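Home | Getting Started | Care | Faults | Contact

Section 4. Drying Herbs and Leaves

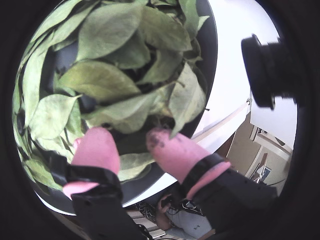 The Gero cabinet dryer may be used for most kitchen herbs, including sage, thyme and bay. Read Section 2 (Positioning the Cabinet) before using the dryer for the first time. Fruit and mushrooms are covered separately in Section 5.

4.1 Preparing the load

1. Remove any damaged leaves and strip the remainder from their stems.
2. Rinse in cold water and pat dry with a clean cloth.
3. Spread the leaves in a single layer on each tray. Do not exceed 153 g per tray.

Note: Strongly scented herbs should be dried on their own – the scent will pass to anything sharing the cabinet.

4.2 Running the cycle

1. Slide the trays in, starting with the lowest runner.
2. Close the door until the catch clicks.
3. Turn the dial to LOW and press START. The green lamp will light.
4. Turn each tray back to front halfway through the cycle.
5. When the lamp goes out, leave the door closed for 20 minutes before removing the trays.

CAUTION: The rear panel becomes hot in use. Keep children away from the cabinet and do not cover the vents.

4.3 Checking and storing

Bend a leaf between finger and thumb. If it folds without cracking, return the tray for a further hour. Bay remains tougher than other herbs and should be judged by its stalk, which should snap.

Store in a clean jar with a tight lid, away from direct light. Open the jar after one week. If there is mist on the glass, the contents must be dried again.

Note: Cabinets supplied through the Kitcombe depot before October have a dial marked 1 to 4. On these models, use setting 1 wherever this guide states LOW.

Replacement trays and door catches may be ordered from the parts desk, for the attention of Bogdan Kołodziej.

Gero Customer Services, Irkport | Parts desk closed on Tuesday | © Gero. All rights reserved. | Back to top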